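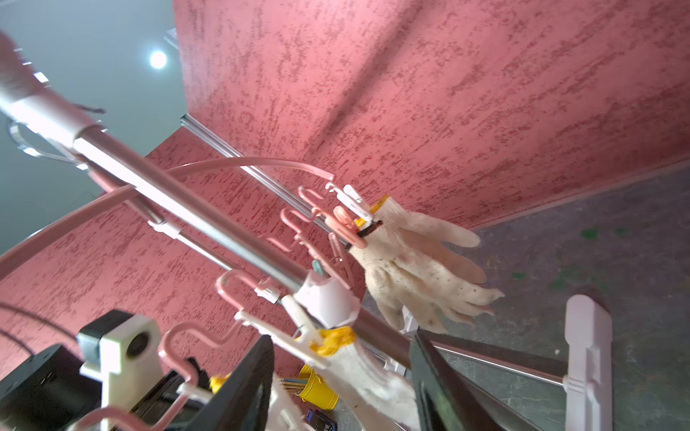

Ticket: Insulation resistance test fails good motors at station 2

4 min read

Product: Kirament insulation tester, rack version
Site: Gidey motor plant, end-of-line test
Opened by: Bereket Adugna
Assigned to: Dagim Jemal, Clestley support
Priority: High
Status: Closed

Problem as reported

Station 2 started rejecting motors on the insulation resistance step in February. The test applies 500 V DC between the windings and the frame for 45 seconds, and the lower limit is 200 megohms. Rejected motors read as low as 34 megohms. The same motors pass at station 1 with readings well over the limit. No error code on the tester. The recipe has not been edited.

It is worse on the first shift. By the middle of the day most motors pass, then it starts again the next morning. We have swapped the test leads and restarted the tester and the PC. No change.

— Bereket

Reply, 9:20 a.m. (Dagim Jemal)

Thanks for the clear report. Before we look at the tester, please do an open-circuit run:

1. Lock the station out and wait for the discharge lamp to go off.
2. Unplug both high-voltage leads at the tester, not at the fixture.
3. Run the insulation step alone from the service menu with nothing connected.
4. Write down the reading at the end of the dwell.
5. Plug the leads back in, leave the fixture empty and closed, and run it again.

If the first reading is over range and the second is low, the tester is fine and the leak is in the leads or the fixture. Please also export the last shift from Stirkemora and attach it. I want to see the whole curve and not only the final value.

Reply, 10:05 a.m. (Bereket Adugna)

Leads unplugged: over range. Leads connected, fixture empty and closed: 61 megohms, and it drifts up slowly while the voltage is on. Export attached. I repeated both runs and got the same thing.

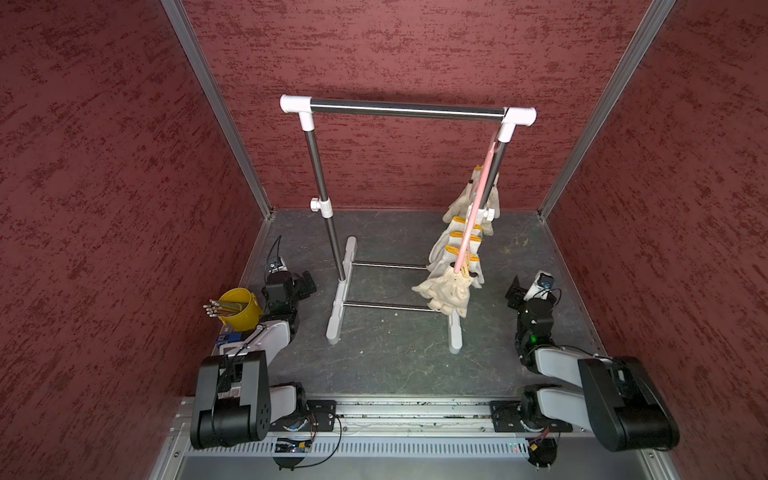 That puts the leak in the fixture or the leads, and you have already swapped the leads. A reading that creeps up under voltage usually means a film on an insulating surface, and at 500 V it doesn't take much. Fingerprints and winding varnish dust will do it, more so on a cold morning when the block picks up moisture from the room. When you open the fixture, wear clean cotton gloves for the wiping. The knit kind with the yellow cuffs, the ones clipped in a bunch on the pink hanger, will do for that job. They are there to keep skin oil off the block. They are not insulating gloves and they don't count as protection against the test voltage, so the lockout still applies before anyone reaches in.

Steps for the fixture:

1. Lock out and discharge as before.
2. Remove the four screws on the contact block cover.
3. Look for tracking marks between the HV contact and the frame clamp. They look like thin brown or black lines.
4. Wipe the block with isopropyl alcohol on a lint-free cloth. Let it dry with the cover off.
5. Check that the guard wire is on its terminal behind the block. It is the short one with the blue sleeve.
6. Close up and repeat the empty-fixture run.

— Dagim

Reply, 11:40 a.m. (Bereket Adugna)

No tracking marks. There was a gray film on the lower half of the block and it came off on the cloth. The guard wire was not connected. It was folded back and taped to the cable bundle. I left it as found until I heard from you. Empty fixture now reads 480 megohms.

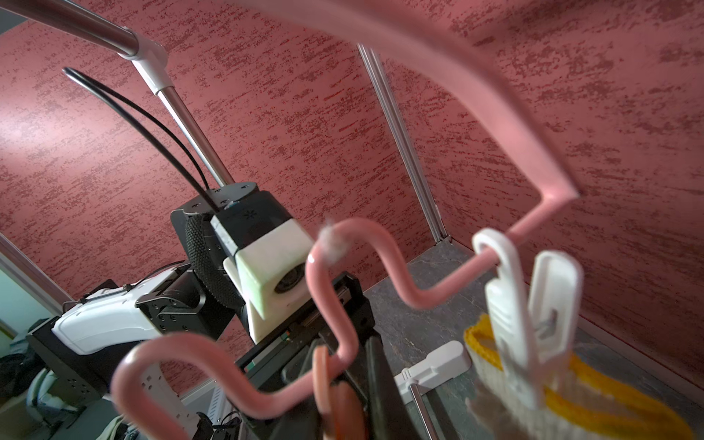
Reply, 12:15 p.m. (Dagim Jemal)

The guard wire explains why cleaning helped but won't hold. The guard terminal takes current that runs along the surface of the block and returns it to the tester without passing through the measuring circuit. With the wire off, every bit of surface leakage is added to the motor's own leakage. The tester can't tell the two apart, so the reading drops. Station 1 has the same dust on its block, most likely, but its guard is connected.

Please connect the wire to the terminal marked G. Do not put it on the frame terminal. They sit next to each other and the ring lug fits both. On the frame terminal it would tie the guard to the return and you would lose the benefit.

Then run the reference resistor from the calibration case and three of the rejected motors.

Reply, 2:30 p.m. (Bereket Adugna)

Guard connected to G. Empty fixture is over range. Reference resistor is inside tolerance. All three rejected motors pass and agree with station 1 closely enough that I'm happy with it.

I asked Gebremedhin Tufa on maintenance about the tape. The contact block was changed in February, and the replacement came without the guard stud. He fitted a stud later the same week but the wire was never moved back. The work order only says "block replaced, tested OK." The check was done in the afternoon, so it passed. 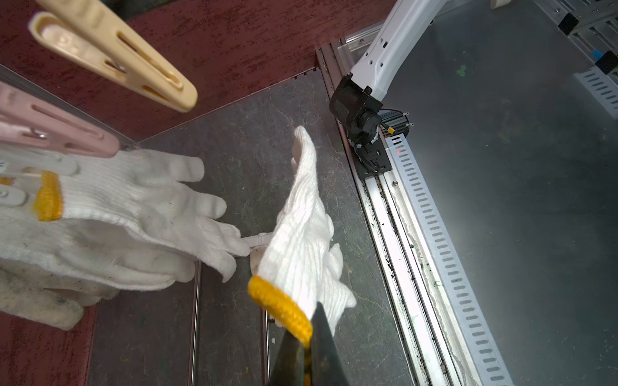 We also have a pile of motors from the last few shifts in the reject cage. Can these go straight back into the line, or do they need the full sequence again? Production would like to skip the surge test, as they all passed it the first time.

Reply, 3:10 p.m. (Dagim Jemal)

I checked with Vilhjálmur Stougaard in applications. The surge result stands if the motor has not been rewound or opened. You only need to repeat the insulation step. In Stirkemora, select Retest, pick the insulation step and scan the serial number. The old result stays in the record with the new one below it. Don't delete the failed entries — an auditor will want to see both, with this ticket number in the comment field.

I would also add two items to the station checklist:

- Empty-fixture insulation run at the start of first shift. Stop and call maintenance if it is not over range.
- Visual check of the guard wire after any work on the contact block.

Wipe the block weekly for now. If the empty run stays over range for a month you can stretch that out.

Reply, 4:45 p.m. (Bereket Adugna)

Both items are on the checklist. Retests are running and there are no failures so far. The empty-fixture run the next morning is the one I care about, so please keep the ticket open until then.

Reply, next day, 6:50 a.m. (Bereket Adugna)

Over range on the cold start. First motors of the shift all passed. OK to close.

Resolution

Guard wire disconnected after contact block replacement, with surface contamination on the block. Block cleaned, guard wire reconnected to terminal G. Tester not at fault, no parts shipped. The replacement block kit will be checked for the missing guard stud under a separate ticket.

Related tickets
Surge test waveform shifts after lead replacement
Stirkemora: retest result does not print on label
Discharge lamp stays on after an aborted run
Winding resistance reads high on warm motors
Which terminal is guard on older Kirament units?

Contact Clestley support | © Clestley | Back to top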